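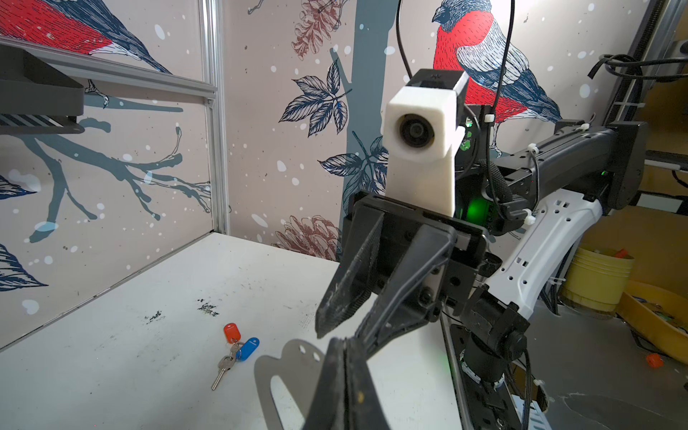 Keys with the red and blue tags, on the sorting table at Selham.

Key desk automation — anyone else going through this?
Posted June 16, 2023

selham_keys
I work the key desk at Selham. We look after keys for rental flats, and until this month two of us did all the returns by hand: read the tag, check it against the sheet, hang it on the right hook. Now the arm does the sorting and I do whatever it rejects, plus the phone. On a good shift it gets through 179 sets. My hours are the same, but the job isn't. Wondering how other places handled it.

dockside75
Same at Bellamy, only with small parcels. The first weeks were mostly me standing next to it. Do they count the rejects against you?

selham_keys
Not so far. There's a reject sheet and I fill it in at the end of the shift. Tags that have gone soft or lost their label are the usual ones.

marlo_t
179 is not a lot. Two people who know the hooks can beat that before lunch. I'd ask what the thing is for.

selham_keys
We did 301 between us on the last day of the month once, so yes. But we couldn't do that every day and my wrists were bad after.

Jagadeesh Pai
I supervise returns at Getum and we put in a similar setup. I disagree with marlo_t. Speed was never the point for us, it was evenings, when we couldn't get anyone to stay. What I got wrong was training. One person learned how to clear a fault and everyone else waited for her. Get it written down that all of you are shown.

marlo_t
Evenings today, days next year. Did anyone lose hours at Getum?

Jagadeesh Pai
One part-timer moved to the front counter. Same hours, and she didn't ask for it, so I won't claim everybody was happy.

dockside75
We lost the early start premium, because the early start went. Check your contract for that — it was 75 a month for me and I didn't see it coming.

selham_keys
I hadn't thought of the premium. Mine is under "desk duties" and I'm not sure sorting rejects counts. Will ask.

esari_nights
Ask in writing. At Esari we got told one thing on the floor and another in the letter.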